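2024-10-20
Narkwood sidewalk set, low-viewpoint policy, notes after the weekend batch

Reran the full batch on the simulated city block with the new planner weights. 300 episodes, goal distance fixed, obstacle layout drawn from the Gedano generator. Same seeds as the September run so the two can be compared line by line. Physics step unchanged. Rendering on for every tenth episode only, otherwise the queue on Zarstead takes all night.

The question is still the one from last month: does the policy use the curb and the slab joints as heading cues, or is it steering on the building line and ignoring the ground? I masked the bottom half of the input in 100 episodes and the right third in another 100, left the rest alone. If heading error goes up only with the right third gone, the ground texture is doing nothing for us.
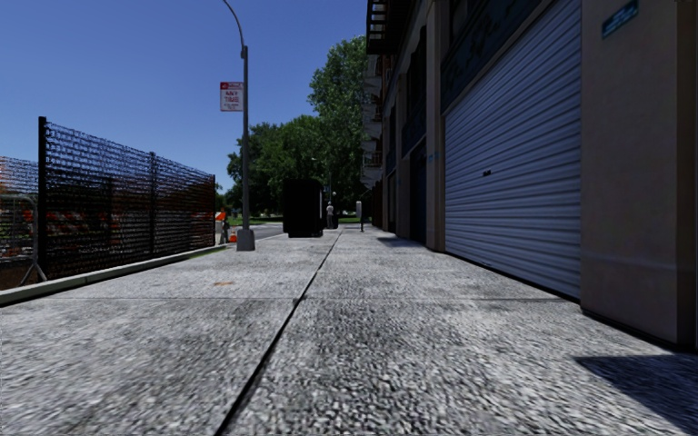 Fence on the left, roller shutter on the right, black box mid-walk.

Layouts of this type are where the old weights drifted. With a fence along one side and a facade along the other, the side clearance terms nearly cancel and the heading term has to do the work. New weights hold the line better with full input. With the bottom masked, heading error barely moves. With the right third masked, the policy slides toward the curb and in a few episodes puts a foot over it. So, mostly the building line, as suspected.

One thing I can't explain yet. The long dark joint running diagonally ahead of the robot seems to pull the heading slightly when it is high contrast. Effect is small but has the same sign every time. Need a run with the joint painted out – Hellwig has a texture editor that should do it without touching the mesh.

Second layout type has no fence, just the curb and open roadway on the left, and a post-mounted panel and a bench to get past before the corner. I expected worse results with nothing solid on the road side. Results were about even with the fenced type, full input. Stop distance at the corner is too long, and I suspect the thick post: depth returns on it flicker at range and the planner inflates the cost around it.

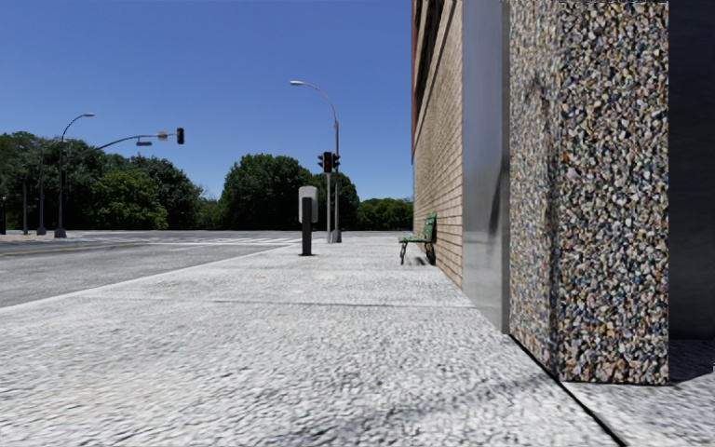
Clodagh Ó Flaithearta: before you blame the post, check the cost decay. It was set to 88 steps in the September config and I don't think the merge kept it. A stale cost would give you the same long stop with a perfectly clean depth signal.

Checked. She is right that the merge dropped it; the value in the config is the default, 1,000. The stop distances from this batch are therefore not comparable and I have struck them from the table. Heading results with and without masking stay in, as the decay doesn't enter there.

To do:
Restore decay, rerun the open-road layouts only.
Joint painted out, same seeds.
Log depth on thin posts separately from the cost map.
Ask for a second slot on Zarstead.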